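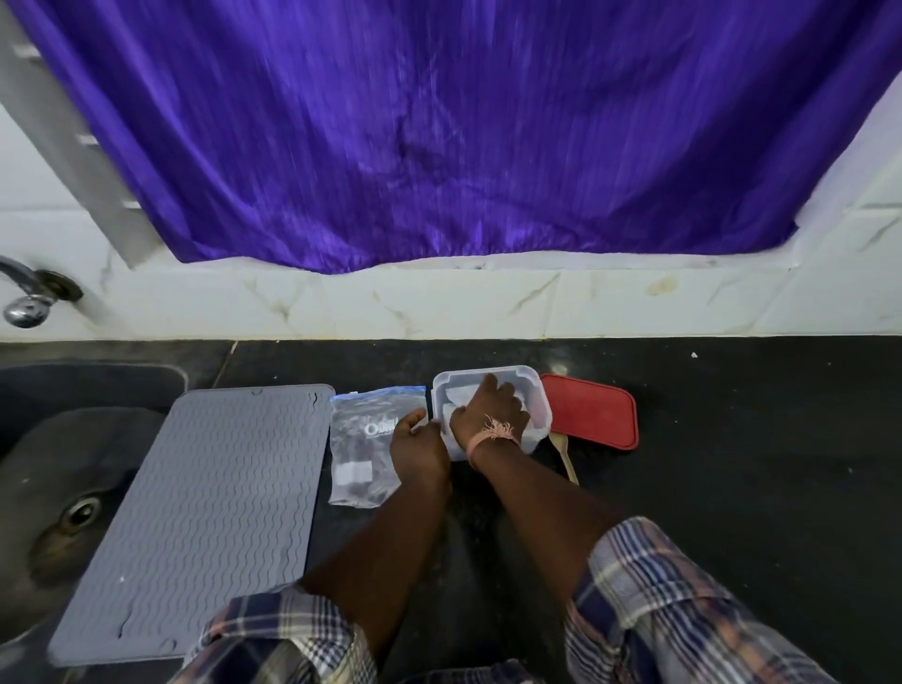 Packing the container at the kitchen counter, Siltovgate workshop.

Clurkby is a shared workshop in an old house at Siltovgate, open to visitors one Monday a month. I went in March to see Gorkatari, the kitchen robot the members are building at home and in the back room.

The build is one arm on a rail with a two-finger gripper. It is meant to do small counter jobs, and packing food containers is the one they are working on now. A person does the job by hand first, one hand holding the container while the other presses the paper down inside. Those steps are then written up as moves for the arm.

Soft things are the hard part. The gripper handles a stiff lid well enough, but tissue folds under it and slides. The log on the wall listed 200 tries with paper, and the 4 newest entries were all marked as failed grips. The arm itself has cost the group $978 so far, most of it for motors. The rail came secondhand from Giannakopoulos, a parts shop nearby.

We got 20 minutes with the arm running – slow, and louder than I expected. It picked up a lid twice and dropped it once.

Entry is free. Parking is on the street, and the back room has steps down to it. Next on their list is a softer pad for the fingers.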